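Working with Wood, Session 4 handout: edge-glued boards
Notes by Sheila Gosling, Daltham evening workshop

Okay, so last session we got as far as picking boards and arguing about grain, and I promised I'd write down the glue-up part properly this time (sorry to everyone who was trying to copy my scribbles off the whiteboard!).

A wide flat board almost never comes out of one tree in one piece, or not at a price I'd pay. You take several narrower planks, get the edges dead straight, and glue them side by side. Maple is lovely for this. It's pale, it's hard, and the grain is quiet enough that the joints don't shout at you. Reece Sedgwick brought in a beech panel that I'd have sworn was a single plank until he tipped it toward the window.

Before you open the glue, lay everything out dry and shuffle. Flip planks, swap them end for end, go get a coffee and come back. You're looking for wavy grain that flows into its neighbor, and for knots and dark streaks that land somewhere you can live with. When you like it, draw a big pencil triangle across all the planks so you can find the order again.
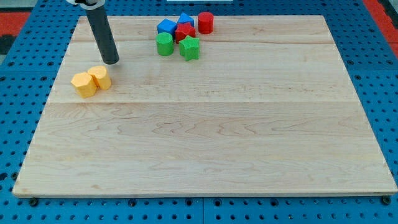 Now, seams. Some will vanish and some won't, even on the same board, and I've stopped losing sleep over it. A clean, straight line you can see is fine. A gap you can feel with a fingernail is a different story, and that means going back to the plane.

For the glue-up itself, I clamp over and under alternately so the panel doesn't bow, and I snug things up a little at a time. You want a thin bead of squeeze-out all along. If it's pouring onto the bench you've used too much (I do this every single June when the shop gets warm and I start rushing). Leave it in the clamps for 35 minutes at the very least, and don't plane it until the next day.

Then sanding! Always with the grain, and wipe off the dust when you change paper. Keep an eye on the front edge, it's easy to round it over without meaning to.

For next time: bring your planks already cut to rough length, at least 21 inches, plus a pencil and an old rag. Clamps are in the Nuttall cabinet. Reece has the key.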